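Empty Boxes, Full Ledgers

By Jamila Siddiqui

The inland depot at Pristenside handles no ships. The nearest berth is 785 kilometers away by rail, and most of what arrives on the flat wagons is bound for warehouses within a short truck drive. What the depot does handle, and what now takes up the larger part of its yard, is empty containers waiting for a decision.

An empty container has three possible futures. It can go back to the port on the next train, it can be released to a local exporter, or it can sit. Sitting is the cheapest choice on any single day and the most expensive over a season. The carrier pays storage after the free period ends, the depot loses ground slots, and the exporter who needed a box of that size is quoted a date in January.

Dostix, the company that runs the depot, changed its release procedure last year. Under the old one, a box was surveyed when an exporter asked for it. Under the present one, it is surveyed at the gate, graded, and stacked by grade. Food grade boxes go nearest the road. General cargo boxes go behind them, and anything with floor damage or a bent door bar goes to the repair line.

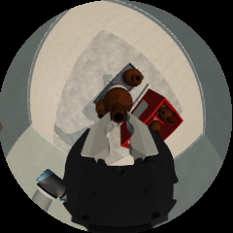
Grading at the gate costs time at the point where the depot has the least of it. A surveyor needs to see the floor, the side walls, the roof from inside, the door gaskets and the locking gear, and the truck cannot leave the lane until that is done. Handling gear is looked at in much the same spirit, by its contact surfaces first. On a gripper with two fingers set to converge, like the gray pair on the black housing here, the inner edges are the working part, and on a container the equivalent is the corner casting. A casting worn out of tolerance will not seat a twistlock properly, and a box in that state should not be lifted from the top at all.

The depot's answer was to split the lane. Boxes from carriers with a clean record get a short survey, limited to castings, doors and floor. The rest get the full one. Both are entered in the same system, so a short survey that misses a fault shows up when the box is next inspected, and the carrier moves to the long lane.

Exporters have noticed the difference mainly in rejected loads. Jayasinghe, a bottler that ships by the pallet, used to order one box more than it needed on every booking and send the worst one back. Each return was a truck move with nothing in it. The firm now orders the exact number and loads what it is given.

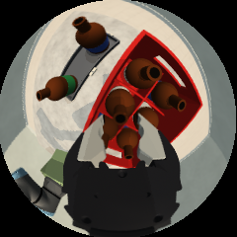
Bottles in an open red crate, with two more in the tray alongside. Simulated view.

The rail side is harder to fix. Tolo, the train operator, sells wagon space in blocks of 20, and a carrier that wants to send back fewer must pay for the block or wait. Two carriers have begun to share blocks, with the depot acting as the booking party for both. The arrangement works when their boxes are the same length. When they are not, someone has to redo the wagon plan by hand, and the cutoff for that is 3 hours before departure.

There is also the question of who holds the risk when a shared block is canceled. The present contract puts it on the depot, which was acceptable while volumes were low. Dostix has asked for the clause to be rewritten so that each carrier bears the cost of its own slots. Talks were still open on 28 Dec 2019, and the old terms stay in force until new ones are signed.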